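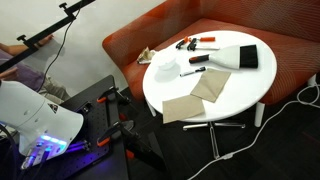
3 min read

Borrow a drill, bring it back Thursday

Lajos Fekete bought a tile cutter nine years ago to do one bathroom. It cost him more than the tiles. When the job was finished he put it in the cellar, and it stayed there until a neighbour on the second floor asked whether he knew anyone who had one.

That loan was the start of the Mészáros Street tool library, which now holds 606 items in a former dry cleaner's and lends them to anybody who lives within walking distance. Members pay a small yearly fee and can take up to four things at a time. Most people take one.

The hire shops in town have never had much for the home decorator. They do well out of diggers and floor sanders, which go out by the day to builders with vans. Someone who wants a pair of clamps for an evening has usually had to buy them, and then find somewhere to keep them.

Fekete, a retired bus mechanic, thinks the flats are the real reason people join. Most homes in the area were built without storage. "You have one cupboard, and the hoover lives in it," he says. "Where does a ladder go?"

What goes out and what stays in

The busiest items are dull ones. Cordless drills are booked for weeks in spring, followed by stepladders and the two wallpaper steamers. Clamps and brushes go out in mixed bags with whatever else a job calls for, and come back in a different bag. The carpet cleaner has a waiting list of its own and went in for repair twice last year.

Other things hardly move. A bench-mounted mortiser, given by a school that was closing its workshop, has been borrowed once. So has a cast-iron sausage press that came in the same van.

Losses are low. The library wrote off 2850 euros' worth of equipment in its first three years, most of it worn out through use. Late returns are the bigger nuisance. There are no fines, but a member with something overdue cannot take anything else, and Fekete rings them at home – usually at seven in the evening, when they are likely to be in.
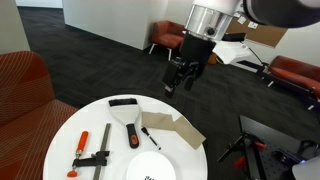
The cost of keeping the doors open

Rent takes most of the money. The library had 200 members when it moved out of Fekete's cellar and needed 400 to cover the lease. It reached that figure in September, after Gistis, a paint merchant two streets away, began handing out joining forms at the till.

Andor Orbán looks after the catalogue. He used to keep it in a ledger and now runs it on Totisex, a booking program meant for small hotels. A drill is entered as a room and a borrower as a guest. The system sends everyone a message wishing them a pleasant stay, and he has not found out how to turn it off.

Repairs are done on Thursday mornings, when the shop is shut. Blades are sharpened and plugs tested, and anything with a frayed cable goes on the shelf by the sink until Orbán has looked at it. He would like a second bench. Fekete would like the mortiser gone first.

A sister branch is planned in the Dimier district, across the river, where the council has offered a ground-floor room with a wide door and no heating. Opening hours have not been agreed. The tile cutter, now on its third wheel, will stay at Mészáros Street.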